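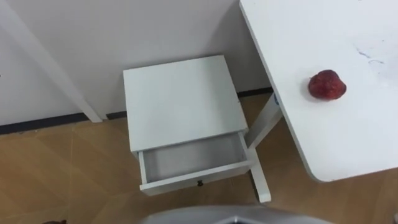 On Wed 4 July, a list member at Dovhaniuk wrote:

> We have a batch of bedroom pieces coming back from Ornby with yellowing on the white faces. The color was fine at delivery. Same waterborne topcoat as last year, applied over the stain-blocking primer. Is this the topcoat, or is something coming through from underneath?

Check the primer first. Waterborne whites don't yellow much by themselves, but they will carry color up from whatever is under them. If the primer is an alkyd, it yellows in the dark, and the inside faces will look worse than the outside ones. If it's tannin, you get patches that follow the grain, worst at end grain and knots.

A quick test is to wipe a bad spot with diluted household bleach, wait ten minutes and rinse. Alkyd yellowing fades a little. Tannin mostly stays put.

At Irkevholm we had the second problem on 92 panels out of a run of 267. The recoat window was the cause — the spray line had been topcoating before the primer was hard. We now leave it overnight and scuff with 400 grit before the first finish coat. No returns from that line so far.

Two things would help narrow it down:

- wet film thickness of the primer, if anyone logged it
- whether the affected pieces were wrapped in foam for shipping

Some foams stain white finishes on contact, and that shows up as flat areas with a sharp border. Brulside changed wrap in August for that reason.

I wouldn't strip anything until you've cut through one bad spot and looked at the layers.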